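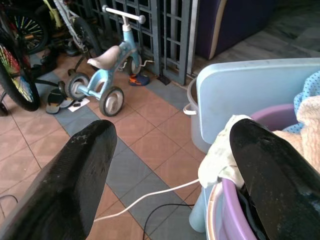
Senden, February

Omside home tidying service: questions from people thinking about signing up

We are a tenants' advice page and we don't sell this. Omside sent a two-arm unit on a trial to homes in the Maglaya blocks, and the same questions keep landing in our inbox. Answers are by Špela Vukadinović, who sat in on four of the visits.

What do you get for the money?
A visit costs 187 and lasts one morning. The unit comes with an operator, who stays the whole time. The brochure calls the service "hands-free". Your hands, maybe. The operator's were busy at every visit I saw.

Is it autonomous?
Partly. Omside says the unit picks its own grasps and the operator only steps in when it asks for help. I asked how often it asks. I was told that depends on the home, and I have asked again in writing.

Can it cope with a normal entryway?
This is the question I'd push them on. The demo video has a bare floor and one sock. Real entryways have a tricycle by the gate, bikes along the side, flip-flops, a child's shoe, a basin with cloths and a towel in it, and cables running over the tiles. Ask to see it work in a space like yours before you pay.

What about cables on the floor?
The terms say the customer must "clear trailing leads". If I have to clear the floor before the floor-clearing service arrives, I'd like a discount.

Will it lift a bike?
No. Anything with wheels bigger than a toddler's is excluded. Small ride-on toys are "at operator discretion" - get that in writing too.

Does it handle laundry?
It will move cloths and towels from one container to another. It does not fold. The folding add-on is listed at 33 a visit and marked "coming soon", as it was when I first looked.

Who pays if it scratches something?
Omside covers damage up to 320, minus an excess of 100. Read that twice. For most of what sits in a hallway, the excess eats the claim. Floor tiles are covered, grout isn't, and I couldn't get a reason.

Does it record inside my home?
Yes. There is a small camera at the wrist and it records during the visit. Footage goes to a contractor called Drillbridge. You can ask for deletion, but the form is on paper and has to be mailed.

Can I cancel?
Up to the evening before. After that you pay in full.

Do any tenants like it?
Some do. Haziq Simanjuntak on the third floor has a bad back and has booked again. He told me it was slow but it saved him bending, and he doesn't mind the operator, who is good company. I have no argument with that. My complaint is with the brochure.

Would you book it?
At this price, no. Ask me again when the folding arrives.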